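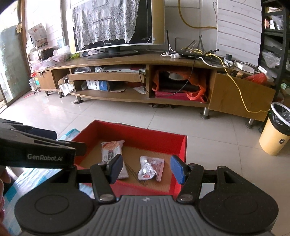
Vol. 2

Sorting Packaged Snacks at Home: What Goes in the Box
Project report, Household Studies
Dionysis Katsaros
22 Nov 2019

1. Purpose
My project looked at how a family stores small packaged foods when there is no pantry. I chose snacks because they come in so many shapes of wrapper and are usually bought in ones and twos. The work was done in an apartment on Halden Street. I started planning in April but had to change the topic once, so most of the writing is from this fall.

2. Setting
Two places were used, the living room floor near the TV cabinet and a table with a checkered plastic tablecloth. The box was red, shallow and open at the top, with a corrugated cardboard bottom. I put a patterned covering under it so it would not sit on the tile.

3. Method
Each packet was picked up, the label was looked at, and the packet went into the box or stayed on the table. Long packets went in lengthwise, pointing to the back wall. Small ones went wherever there was room. I did not stack anything in the first round — stacking came later and is in section 5.

4. Labels
Some packages are much easier to identify than others. The Kaprons package has its name in large black letters and a picture of layered cake next to it, so it can be recognized from across the table. The ingredients and the nutrition table are in much smaller print. Shiny wrappers were harder to read under the ceiling light, and I had to tilt several of them.
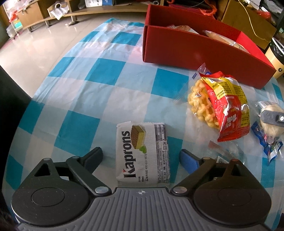
Figure 2. Kaprons package on the table, with two snack bags farther back.

5. Results
The full round took 84 minutes, including the breaks and the note taking. Flat packages used the space best. Puffed snacks took up roughly half of the box for very little food, and the bags slid over each other when stacked. My second layout, with bags along one side and flat packages along the other, was easier to search.

6. Problems
A shallow box fills up fast. I would use a deeper one next time, or two of the same kind — one for bags and one for everything else. I also should have written down the package weights at the start.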